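Journals > Housing and Daily Life > Venura Household Study > Section 3

This site uses cookies to remember your reading settings. Accept | Manage

3. Where work gets done in small apartments

The Venura study followed 44 households in Bramach who moved into apartments with no separate dining room. In most of them the main table was used for meals, homework, bills and sewing, often within the same evening. We asked each household to keep a log for 30 days and to note every change of use, however short.

Tables that stood against a wall changed use less often than tables that could be reached from all sides. Households with a wall table tended to give it over to one task and eat elsewhere – on the sofa, at the counter, or standing. Size mattered less than we had expected. Surface color came up in the interviews more than in the logs: people with pale tabletops spoke of glare in the afternoon and of marks that had to be wiped off before paperwork could be laid down (Figure 3). 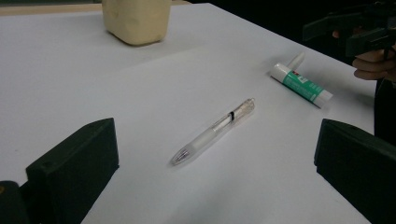
Figure 3. A white tabletop under uneven light.

Clearing the table was the step people disliked most. In 18 households one person did nearly all of it, and this person was usually the one who cooked. Earlier work in Gustuvel found the same pattern in larger homes, so lack of space alone does not explain it. Storage within arm's reach of the table helped a little. A shelf in another room did not, even when it was bigger and had been bought for the purpose.

The logs say little about weekends, when entries were short and often filled in late. We return to this gap in Section 5.

Contact the editors | © Venura Household Study | Back to top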